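Bodham craft market moves indoors

After a long, gray winter the Bodham craft market is back, and we could not be happier – this time it's in the old Eichhorn hall, with room for 32 stalls.

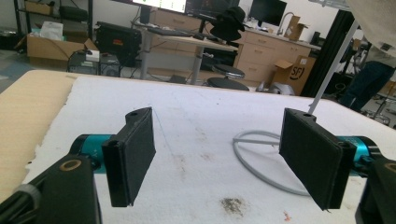
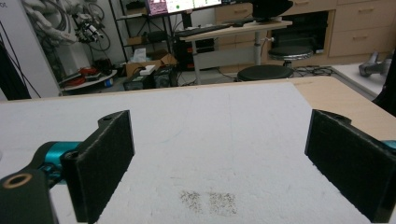
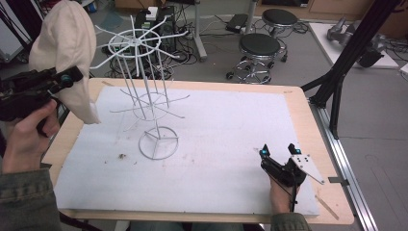

Stalls and opening hours

Sellers can still book a spot through the Gametti shop on the square, where the sign-up list has been filling nicely ever since February. Doors open at nine, and children get in free, as always.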